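Search this blog
Enter keyword

Reporting a stolen bike, start to finish

My bike was taken from the rack behind the Pillholm library in July, between 2 and 3 in the afternoon. I had a cable lock on it. The lock was lying on the ground in two pieces.

I called the non-emergency line and was told to file online. The form asks for a serial number, which I did not have. The officer who phoned me later, a patient man, said most people don't. He gave me a case number and said the report would stay open, but without a serial they could not enter the bike in the stolen property database. I spent that evening going through old paperwork.
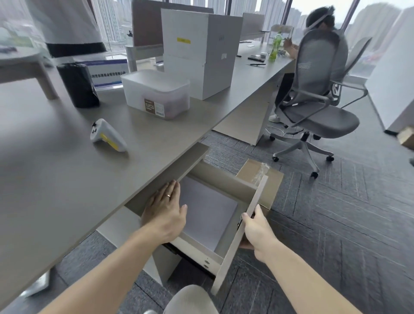
What the police wanted

The receipt turned up in the end, folded inside the manual. The bike is a gray Trondach, bought used, and the seller had written the serial on the back. I sent that in along with:

- the price I paid, which was 900 dollars
- two photos of the bike
- a note about the scratch on the left crank
- the name of the shop that replaced the rear wheel
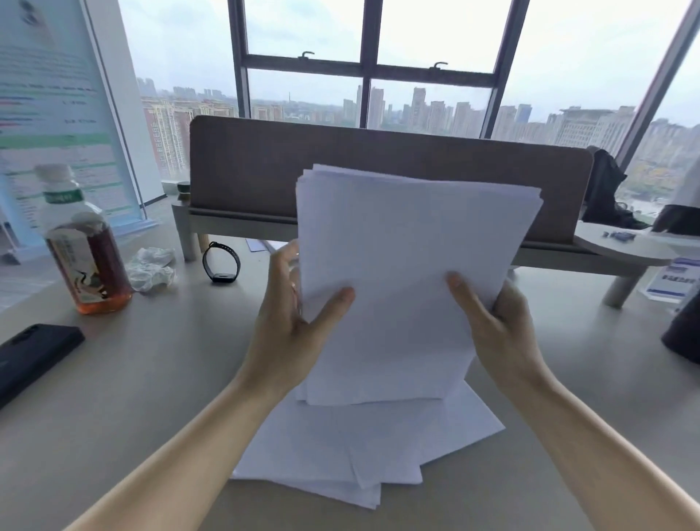 Squaring up a stack of paper at a desk.

The insurance company wanted the same things again, plus the case number, on their own form. My deductible is 2000 dollars, so that was the end of that. I should have looked it up before filling out the form.

Normand Pelletier at the repair shop told me to check the resale listings every morning, early, before the good ones get taken down. I did it for three weeks.

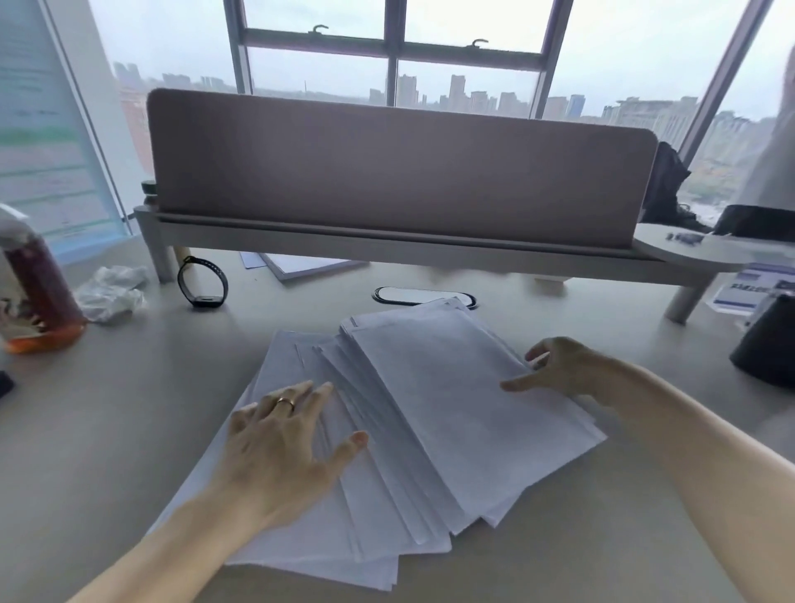
I found one that looked close, with the same fork and the same rack mounts. I did not message the seller. I sent the link to the officer and he asked for the serial from the seller's photos, but you couldn't read it. It was listed two towns over and was gone the next day.

The case is still open. I get an automated email every so often saying so. I bought another bike from Normand and a U-lock to go with it, and the serial is now in my phone and taped inside the closet door. 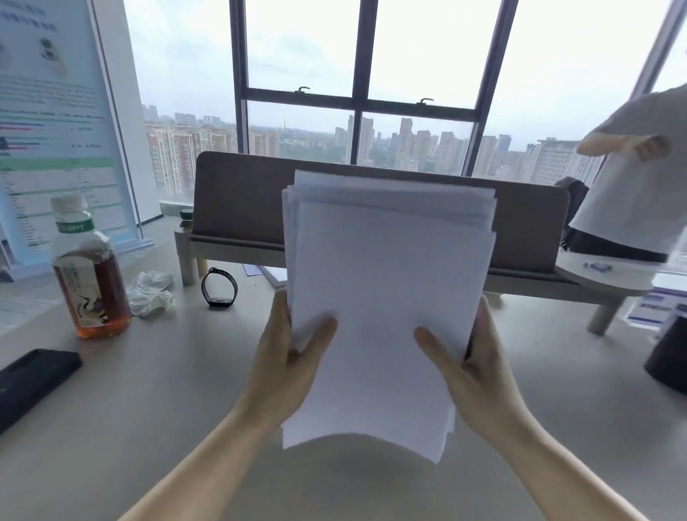
Desk, with tea.

If you have a bike, turn it over tonight and write the number down. It is usually under the bottom bracket.

3 comments

Sabina Ekanayake
Same rack, same library, last spring. Mine was a cable lock too. I asked them to put a camera back there and got a form letter.

Uriel Lucero
On some frames the number is on the head tube or near the rear axle. Took me a while to find mine under the grease.

Carter Fortin
Did the officer ever say if anyone contacted the seller?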